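Vol. 6 of the club newsletter and the "pack smaller" article

Travel Talk > Luggage and Packing > General
24 replies, page 1

astoddale_ann
Did anyone else read the piece in the June newsletter about getting three weeks into a single carry-on? I've been a member a long time and I usually like the packing column, but this one bugged me. The writer, Tekle Asfaw, says that anyone who checks a bag is "paying to be anxious." He also says rolling your clothes gives you a third more room. A third more than what? He never says how he measured it. I have rolled, I have folded, and I have stuffed things in with my foot, and the bag closes at the same point every time.

lalta77
I read it and liked it. You don't have to do everything he says. I took two tips out of it (shoes along the hinge side, heavy stuff near the wheels) and my bag stopped tipping over at the gate.

astoddale_ann
Heavy stuff near the wheels has been on the back of every luggage tag since I was in college. That's fine advice. My beef is with the rolling number.

Bram_K
The rolling thing is mostly about creases, and I don't even buy that. Linen comes out wrinkled no matter what. My wife rolls, I fold, we both end up hanging shirts in the bathroom with the shower running. Same result.

S. Antal
Sándor here, I help lay out the newsletter but I don't write the column. Tekle's first draft was a lot longer and had a part on how he tested it, with the same pile of clothes packed both ways in the same case. That got cut for space. I'll ask if he minds me posting it.

Bram_K
So the test got cut and the number stayed in. That's kind of Ann's point.

S. Antal
Fair enough.

missed_connection
What kind of case, though? That matters more than rolling. A soft bag gives. You can lean on it and the zipper will forgive you. With a hard shell you get what you get, plus a lining that eats an inch all the way around. I had an Indus hard shell for a couple of years and the wheels were great, but I never once got as much in it as I did in my old canvas duffel.

lalta77
Hard shell all the way for me. My duffel got rained on while it sat on a cart in Accra and everything in it smelled like a wet dog for the rest of the trip. I'll give up the inch.

missed_connection
Rain cover. Weighs nothing.

lalta77
And who remembers to put it on before they hand the bag over? Not me.

S. Antal
OK, Tekle says go ahead. Pasting the cut section from the long version, page number and all, because I'm copying it straight out of the layout file.

"Much of what gets sold as packing skill is a matter of knowing your case. Open it flat before you own a single packing cube. Push the lining down with your palm and find out where the ridges from the handle tubes run, if it has them. Those channels are where socks and chargers go. The lid pocket is for flat things only, whatever the salesman tells you.
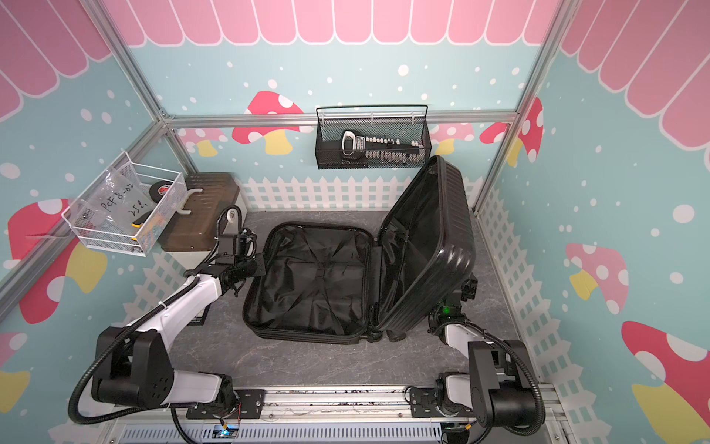 Page 1464

I packed the same clothes twice, rolled and then folded, and marked how high the pile came up the side of the shell. The rolled pile was lower by a third. I did not sit on either one. I should add that my sweaters are thin and that a reader with thick ones may see less of a gain. Cubes made no difference I could measure, though they do make it easier to find things at night without waking your roommate."

Bram_K
Page 1464?? How long is this newsletter?

S. Antal
The numbering runs on from the very first issue. Drives new members nuts. If we ever get to 1608 I'm handing the job to someone else.

astoddale_ann
Thanks for posting that, and thank him for me. But look at what he did. He measured the height of a loose pile without pressing on it. Of course folded clothes sit higher, there's air in them. Close the lid and the air goes out. The real question is whether you can get one more sweater in and still zip it, and he didn't try that.

agyeman_r
Agree with Ann. I worked the luggage counter at a department store for six years and people used to do this right on the sales floor with the stuff we kept for demos. Roll it, fold it, close the lid. What made the difference was whether they filled the corners. Folders leave the corners empty. That's it, that's the trick.

lalta77
OK but rolling fills the corners for you, so rolling works.

agyeman_r
Or put your socks in the corners.

missed_connection
I still say weigh it. The airline doesn't care how high your pile is.

astoddale_ann
They care about the size of the bag too, depending on who's at the desk. I've had the same carry-on waved through in the morning and tagged at 5:40 in the afternoon on the way home.

Bram_K
Somebody should just do it properly. Same case, same clothes, keep adding T-shirts until it won't close, then switch methods. I'd do it, but I'm down to one suitcase and my son has it.

S. Antal
If someone does, write it up and I'll try to get it in. No promises about the length.

astoddale_ann
I'll do it this weekend with the thick sweaters. If rolling wins I'll come back and say so.

lalta77
Screenshotting this.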